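### 4.2 Preensão de embalagens flexíveis

O kit Sarkov, fornecido pela Cokberg, inclui uma garra paralela de dois dedos, uma câmera de punho e uma biblioteca de políticas pré-treinadas. O fabricante o oferece para manipulação de objetos rígidos e deformáveis sem troca de ferramenta. Avaliamos essa segunda alegação com sacos plásticos, categoria omitida no estudo de Zaidi e Sundqvist sobre a versão anterior do produto.

Foram executadas 200 tentativas, 100 com a política de fábrica e 100 após ajuste fino com 1370 demonstrações teleoperadas. A força de fechamento foi mantida em 80 % do valor nominal nas duas condições. A Figura 3 mostra a preensão pela borda em um saco translúcido com estampa de rodelas de limão – material que dificulta a segmentação, pois as cores do conteúdo se confundem com as da impressão. O plástico dobrado converge para um ponto estreito entre as pontas dos dedos.

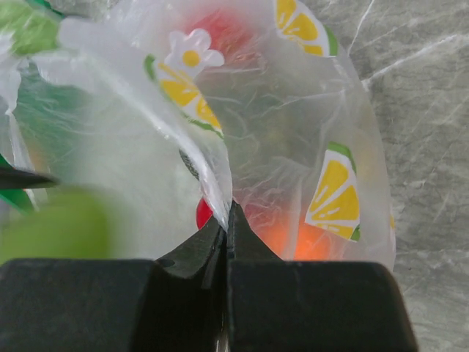 **Figura 3.** Garra do kit Sarkov fechada sobre a borda de um saco plástico estampado, vista pela câmera de punho.

### 4.3 Modos de falha

Com a política de fábrica, a falha predominante foi o fechamento sobre uma única camada de filme, seguido de escorregamento durante a elevação. O ajuste fino reduziu essa ocorrência, mas não alterou os erros de estimativa de profundidade em regiões com reflexo especular. O manual recomenda iluminação difusa – condição atendida na bancada de Echeverri, mas não na de Sokham, onde as duas políticas apresentaram desempenho inferior.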